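Simulation notes: wrist views and wall clutter in the Pendham kitchen
24 Jun 2025

The Barneo group has finished its first ablation on wrist-camera input for two-armed counter tasks. All runs were simulated.

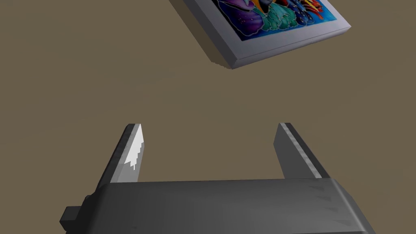
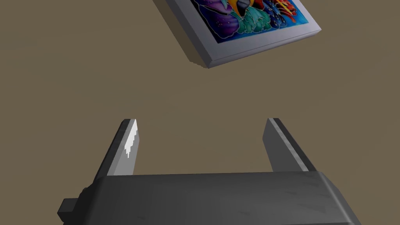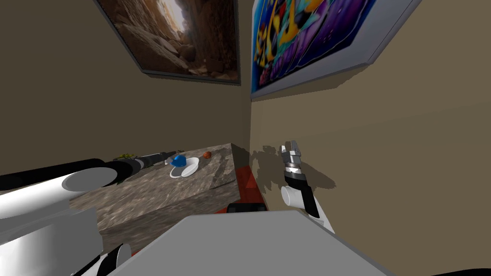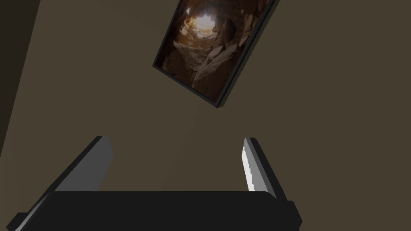 Rendered views from the simulated kitchen. The third shows both arms and the counter.

Reading time: 1 min

Policies were trained on 3,052 simulated episodes, then scored on 1,000 held-out starts. The baseline, Maledo, takes all camera views at every step. The variant drops a wrist view when no task object is inside it and relies on the wider view until one returns.

Framed pictures were the main source of error. With a gripper pointed at the wall, a bright print can be the only strong feature available – the baseline tended to drift towards it. Masking reduced this drift, with no loss on grasping once the arm was over the counter.

Each condition used 80 wall textures. Lighting was not varied, so the result should be read narrowly. A further 500 starts with moved frames are planned for November.

Configuration files are on the Lamrani share under wrist-mask.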